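Findale Shared Workroom, Users' Meeting
Minutes, March

Present: Hwa-young Pyo (chair), Wen-hsiung Lo, Liette Lemieux, Jiahui Fan
Apologies: Hongjun Gu
Meeting opened 4:10 p.m.

1. Previous minutes
Accepted with one correction: the shelf order placed with Hutden was for 3 units.

2. Lighting
W. Lo reported glare on the work surface in the afternoon. The present lamps are set at full output. Trial at 80 percent agreed, to run until the next meeting. L. Lemieux asked that the switch by the door be relabeled at the same time. Agreed.

3. Storage
Shelves are rated at 50 lb each. J. Fan noted that the paper stock is over this when stacked on one level. Stock to be split between the two lower levels. Heavy items are not to go on the top level. H. Pyo will post the rating on the uprights.

4. Supplies
Spending limit for the quarter stays at $300. Prodard quote for storage bins received and held over, as lid sizes were missing. H. Gu to request them.

5. Work area layout
Discussion of how much space to leave clear around tall items during handling. W. Lo prefers a fixed clearance marked with tape. J. Fan prefers to keep the area unmarked and move items back after each session. No decision. Both layouts to be tried.

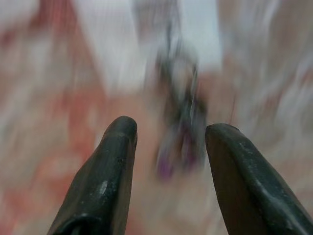

Dark upright item with pale surroundings, seen between the gripper fingers.

6. Actions
W. Lo: lamp setting, switch label, tape for first layout.
J. Fan: split paper stock.
H. Pyo: post shelf rating.
H. Gu: lid sizes from Prodard.

7. Other business
Key for the Xue cabinet is back on its hook.

Closed 4:55 p.m.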